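Sep 12, 2023

Long one today, and I still have tea to drink, so let me get this down before I forget which branch does what.

Spent the whole morning on the timestamp thing. Emanuel Jitaru swore the gripper width and the video were in sync, and I swore they weren't, and we were both kind of right! The width readings come in fine, but my loader was rounding to the nearest video picture before it did the interpolation, so every close looked like it happened a hair early. Two lines swapped. Two! I reran the whole Miltcombe set, all 3,377 clips, and 959 of them shifted enough to change the grasp label. I'd been blaming the policy since July, poor thing.

After lunch I went through the fruit clips by hand, with the plots open next to them (the width curve in one window, the video in the other, me squinting at both). Apples are great for this. The curve drops, hits the skin and goes flat, and you can see exactly where the labeler should say "held." I kept one as my reference for the new threshold, with the blue pads right up against both sides and the stem facing up at me.

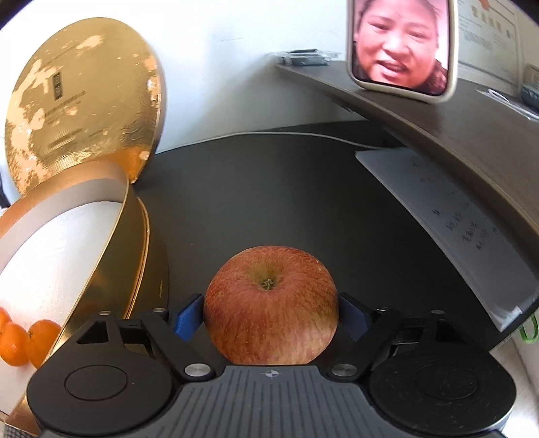

Evening, later

Okay, tea's gone. The retrain is running on the Tilahun machine with the fixed labels, and I capped it at 130 epochs so it doesn't hog the thing all night. I also moved the threshold out of the code and into the config, where it should have been all along. Still to do: the slip detector fires on every wrist turn and I have no idea why. Maybe it's the pose filter lagging? I'll ask Emanuel before I touch anything.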